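The founder of Llewellyn, a two-room bookbindery, starts talking before the kettle is on. "Paper is alive!" she says. "You fold it and it tells you which way it wants to go."

She learned at Gruma, a print shop where she trimmed 1,000 covers in her first month and loved it.

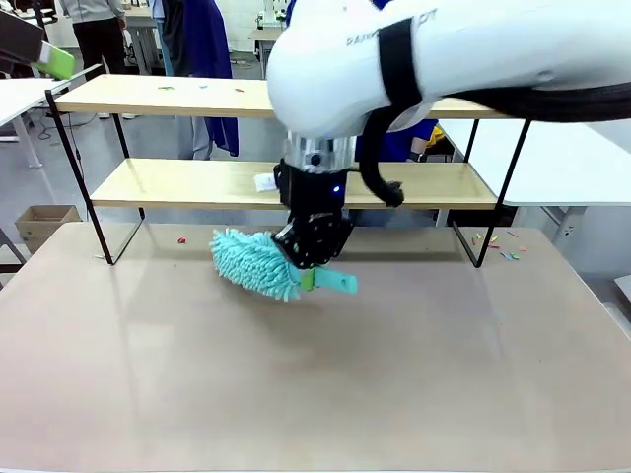

Sewing by hand

Each notebook has 300 pages, sewn with linen thread. "I still get excited at the last knot — every time," she says.

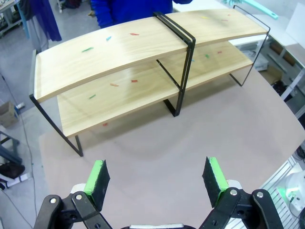

Her next project is a book of offcuts, due in May. She keeps every sliver, and small coloured scraps like the ones scattered on the two pale wooden shelves are what she hopes to use for the endpapers. "Come back and see it," she says, already reaching for the glue.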